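From: Ada Grasso
To: Magnusson Street Neighbors list
Date: 9/2/25
Subject: Re: Sourdough starter gone sluggish

Hello again everybody,

Someone on the Cirel side of the street wrote:

> My starter was doubling every morning in May and now it
> barely moves. I feed it once a day, same flour as always.
> Do I throw it out and begin again?

Oh please don't throw it out! Mine went through the very same thing two summers ago and I was heartbroken (I'd had it for 7 years by then), and it came back just fine. In warm weather they eat through their flour so fast that one feeding a day leaves them hungry, so I'd go to two feedings, morning and supper, and keep back only a spoonful of the old each time. A little rye helps too, if you have some in the cupboard.

Mine was slow for the first few days and I nearly gave up on it, but I kept going and by the weekend it was pushing the lid up again. I baked two loaves that Sunday and took one over to my sister, who said it was the best yet, though she says that about all of them!

If yours still won't budge, come by number 27 and I'll give you a good scoop of mine. Bring something with a lid, and knock loudly because I'm often out back with the tomatoes.

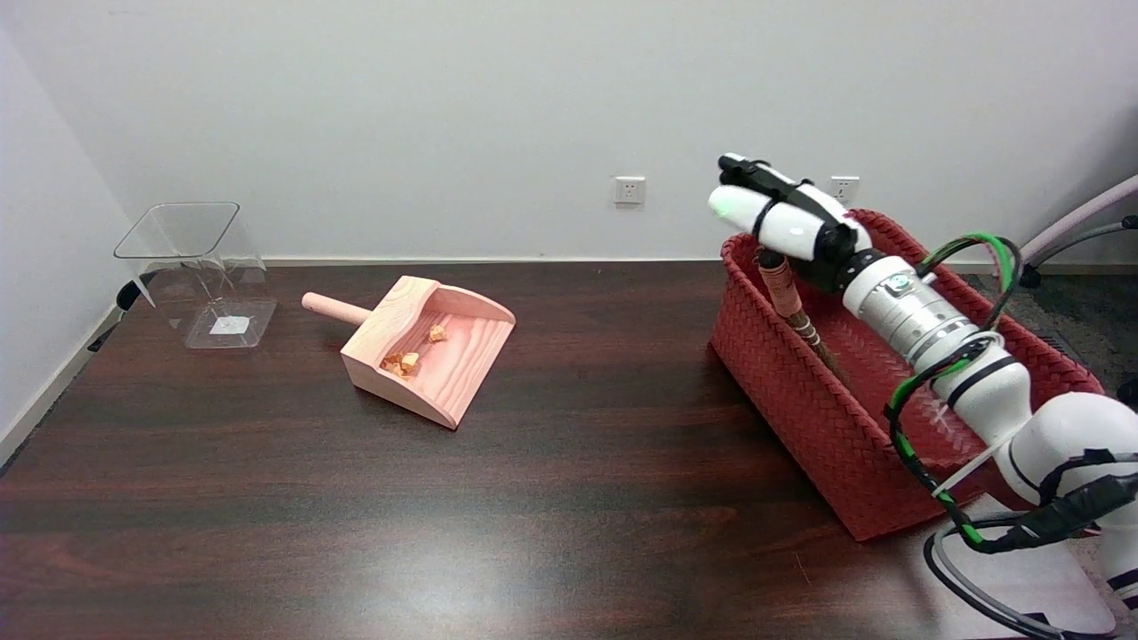
I'm home most afternoons this week and will have fresh starter ready by Thursday.

Warmly,
Ada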